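Notes from the Two-Arm Bench

Hi all! Ingrid asked me to write up what our corner of the lab has been doing since October, and to keep it short, and I've already failed at the second part. I'm Gayan, I work on the bimanual project (we call the policy Gautam, please don't ask me why, it predates me), and what follows is the handover result that Latrice keeps bringing up at lunch.

So, the question we started with was pretty small. When you train a two-arm policy from demonstrations, the arms learn to be polite to each other. One moves, the other waits, then they swap. Part of that comes from the people doing the demos, who find it tiring to drive both hands at once, and part of it seems to come from how we were cutting up the data. Amos had a hunch that the waiting was making our handovers worse, and that if we gave the model credit for the approach as well as the pass itself, it would stop parking one arm and staring.

What we tried was relabeling. We took the 1,000 demonstrations we already had and marked the stretch before each handover, from the moment both grippers start closing in on each other until one of them lets go of the object. Those stretches got sampled more often in training. Nothing else changed! Same network, same cameras, same learning rate, same slightly squeaky chair. Dwayne wrote the script that finds the stretches automatically from the joint readings, and then he and I checked 208 of them by hand to see if the script agreed with a human. It mostly did, apart from 41 where it started the clip way too early, usually when the operator had paused to think. We fixed those and left the rest alone.

Then came the test runs. We did 412 trials in total, half with the old sampling and half with the new, shuffled so whoever was resetting the table didn't know which policy was up next. The old version dropped or fumbled the object often enough that I stopped wincing. The relabeled one was clearly better on the chunky objects, and the motion looks different too: both arms set off together and meet partway, where the old one had the left arm go out and hang there. Latrice described it as two people reaching for the same check at a restaurant, and I can't unsee it now.

I should talk about the parts that didn't work. Thin flat things are still miserable. If an object lies close to the table there's just not much for the fingers to get hold of, and a better handover doesn't help when the pickup fails first. We also saw a new kind of mistake, where both arms commit to the same object and neither backs off. The old policy almost never did that (it was too busy waiting its turn). Amos thinks we're now oversampling the approach and should ease off a bit. I think we need more demos in which one arm changes its mind, which we have hardly any of, and we have been having this argument very pleasantly for two weeks.

Someone from the Stostard group asked whether the wrist views matter for this or if the fixed view would do. Good question, and we only have a partial answer. With the wrist views switched off, the arms still find each other fine, but the last little bit before contact gets sloppy. We haven't run enough of those trials to put a number on it, so please don't quote me in a slide.

Next up is harder tabletops. Ingrid wants more clutter, and she wants objects that get in the way on purpose, so the policy has to pick the right thing to pass and leave the others in peace. We're mixing shapes a lot more than we used to. The toy mango has been our best friend so far because it's fat and easy to grip from either side, and it's a good one for the meet-in-the-middle motion, with a gripper coming in from the left and another from the right. The remote control is at the other end of the scale, long and low, and the roll of clear tape is the one I'm most nervous about, what with being see-through. We've also got a strawberry sharing a pink plate with another fruit, which sets up a nice little problem for the right arm: get one off the plate and hand it over without shoving its neighbor. If anyone wants to come drive the arms for an hour and give us some indecisive demos, talk to me or Dwayne. Mornings are best.
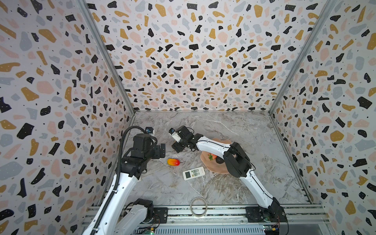
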